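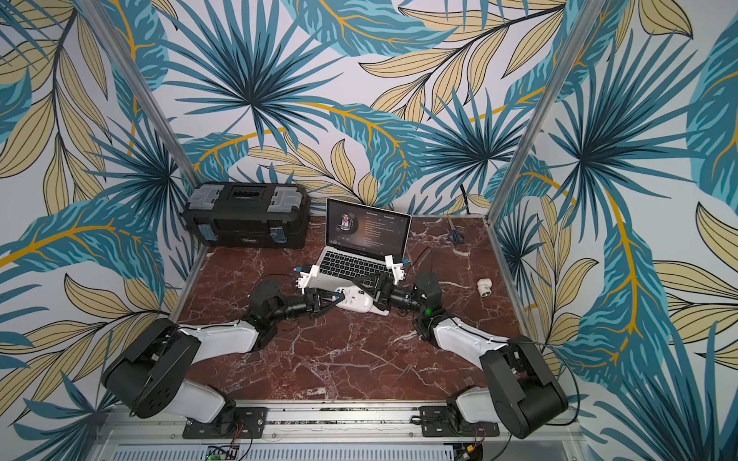 Both arms at the keyboard, mouse between the grippers.

October 25, 2025

The left arm on the Rometholm cell had been drifting. A move that should have finished level with the right gripper was finishing low, by an amount that grew as the session went on. Recalibrating cleared it for a morning and then it came back. I have now been through the whole left side from the rail upwards, and these are my notes, mostly so that I can find them again.

I started with the mounting plate. Each arm is bolted to the aluminium rail through its own black plate, and any movement there is multiplied by the full length of the arm. With the power off I held the shoulder housing and rocked it front to back. The plate did not shift against the rail. I checked the screws with the torque driver anyway and found one that turned a little before it clicked. The right plate was fine.

Next, the shoulder. The servo horn is fixed by a centre screw and a ring of small ones, and two of the small ones on the left arm were loose enough to turn with finger pressure on the key. The horn could therefore move slightly on the link while the encoder reported nothing wrong. The software zero was correct and the arm was not. I took all of them out, cleaned the threads, put a small drop of medium threadlocker on each and refitted them in a star pattern. The centre screw went in last.

Sayaka Kubo had asked me to look at the log before replacing anything. It showed 281 sessions since the arms were last taken off the rail. Our own sheet says to check the horn screws every 100. I had been treating that line as applying to the wrists only. It has been reworded.

The cable was the second fault. The lead that loops round the left shoulder had been tied too short, so at full forward reach it pulled on the housing and on its own connector. I cut the tie, let out enough slack for the loop to clear the joint at both ends of travel, and retied it to the fixed side only. Tying a lead to both the fixed and the moving part is the usual mistake and I have made it on this cell before.

Then the fingers. The white finger pieces are printed parts and they wear at the tip. Ours come off the printer at Prarkiline in batches, and the last batch was slightly tight on the gripper body, so they need a pass with a fine file before they seat fully. A finger that is not seated gives a closing position that looks like a calibration fault. I lost most of an evening to that in the summer.

Calibration order, for the record:

Power up with both arms folded and nothing in reach.
Wait for the wrist lights to go green.
Zero the shoulder, then the elbow, then the wrist, then the gripper.
Run the empty reach test in Pludance with the speed limit on.
Compare left and right at the centre mark.
Save under a new name. Do not overwrite the last good file.

The empty reach test takes 42 minutes at the reduced speed. It is dull, but the drift only appeared once the shoulder had warmed up, and a short test would have passed it. I ran it twice, with a break between for the housings to cool. The left arm finished level with the right both times.

After that the normal objects went back on the marble top and I ran the laptop and mouse task. The mouse is the better check of the two. It is low, rounded and easy to push away, and if one gripper arrives low it touches the table first and the grip fails on the next move. The keyboard is more forgiving.

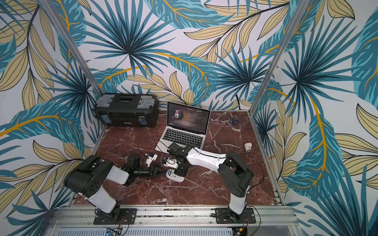

Can the loose screws be found without taking the arm off the rail?

The horn screws can all be reached with the arm in place if the shoulder is turned to its rear stop first. You need a long hex key and the power off. Only the screws on the underside of the plate require the arm to come off.

Two things are left. Silviu Nistor has written a small script, named Oprea after the street he lives in, which compares commanded and reported position at each joint and plots the difference by session. It would not have caught this fault alone, as the encoder was reading correctly on its side of the horn, but the shoulder current was rising as well — quite clearly, in hindsight — and he is adding a column for it. The alarm threshold is still to be settled.

The other is the gearbox grease. The shoulder units are due at 2,000 hours and the left one is close. I have the grease but not the replacement seals, so it will run as it is until they arrive. The right shoulder will be done in the same session.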